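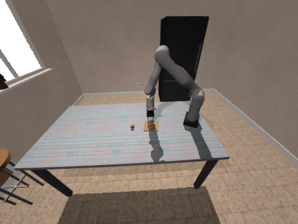

Robot arm over the table, tall black refrigerator behind it.

Ticket: Bonsu car share app, trip will not end at Murstead lot
Opened: May 6, 2022
Status: Closed
Product: Jakent in-car unit, hatchback fleet

Member parked in the Murstead garage, level 2, and pressed End Trip. App showed "Vehicle not in home zone" and kept billing. Doors would not lock from the phone. Member locked with the key fob and called in.

Checked the trip record. Last GPS fix was 53 minutes old, taken at the ramp entrance. Odometer read 1,427 miles over the last service, so a maintenance flag was also set. Cleared the flag. No change.

Asked member to force close the app and sign in again. Same error. 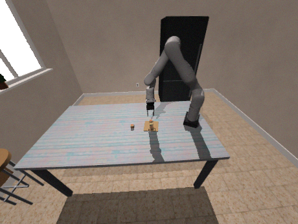 Sent a remote restart to the in-car unit. It came back online but reported no position. The antenna on these cars sits under the dash and needs a clear gap above it, and the last install left the toll tag bracket right over it. Think of the gripper fingers over the little tower on the square board: close above, not touching. The bracket was like that, and it still blocked the signal. Moved the bracket to the passenger side. Position came back on the street but not inside the garage.

Closed the trip by hand and refunded the extra time. Member confirmed by email.

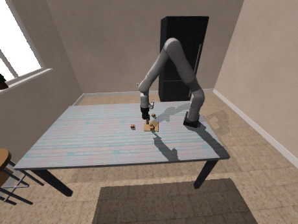
Home zone for this lot was drawn too small in Bosora, our map tool. The radius had been set in January and did not cover the ramp. A zone should work like the flat tan pad on the table, one plain shape with clear sides, and ours had a notch where the ramp is. Redrew it as a square and set the edge to 1,000 feet. Test trip started and ended on the first try.

Left to do: check bracket position on the other hatchbacks at this lot. Reopen this ticket if the zone error shows again.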